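Posted in February
By the Kerslake Asylum and Diplomacy Reading Group
9 min read

4. When the welcome wears thin: host governments and long-term guests

We turn now to the part of the study that gave us the most trouble, and also, we have to admit, the most pleasure to write. The earlier sections dealt with how a person comes to be given shelter in a foreign mission. What we want to look at in this section is the long middle stretch, after the newspapers have gone home and before anybody has found a way out, when a government finds itself keeping a guest it may no longer remember inviting.

Our material comes from the Flelldale papers, a collection of letters, duty logs and household accounts kept by the mission of Trasia during the years it sheltered a former customs official from Vemato. We read 70 letters in full. They are wonderfully ordinary documents for the most part, taken up with heating bills and visiting hours and who should pay for a second telephone line, and it is easy to lose an afternoon in them (several of us did!). The ordinary matters turned out to carry a good deal of the politics.

In the first two years the letters home are friendly in tone. The guest is called "our friend upstairs," and the mission asks its foreign ministry for small comforts on his behalf, such as a better lamp and a subscription to a chess magazine. After the change of government in Trasia the wording cools very quickly. He becomes "the resident," and then, in the last bundle, simply "the matter." We coded each letter for the name used and for the kind of request being made, and compared the results by six-month period, with the change of government taken as the dividing point.
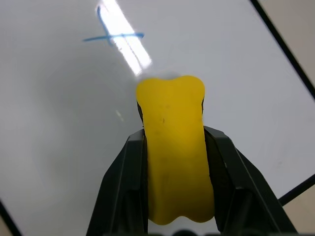

Figure 8. A yellow bone-shaped object between two black gripper fingers, with a blue X on the white surface behind.

It would be tempting to put all of this down to the new ministers, who had campaigned on better trade with Vemato and were in no mood to be reminded of an old promise. We think that is a fair part of the story, but the letters suggest the staff had grown tired well before the election. A duty log kept by the night porters mentions 6 separate quarrels over the use of the kitchen, all of them in the final year of the old government, and one long and rather sad entry about a broken window latch that took most of a winter to get repaired.

There is also the question of what the guest was allowed to say. The house rules, which ran to a single page at first, were rewritten 2 times, and each new version had more to say about visitors and interviews and less about meals. Readers who know the legal writing on asylum will notice that none of this appears in the treaties – they are mostly silent on how a guest should behave, and on how a host may show that it has had enough. In practice the gap was filled by whoever happened to be running the building.

We should be careful here, as the guest's own letters have not survived, and we hear his complaints only through people who were worn out by them. The Vemato side of the correspondence is taken up in Section 5, along with the offer of safe passage that the mission received and left unanswered through the spring.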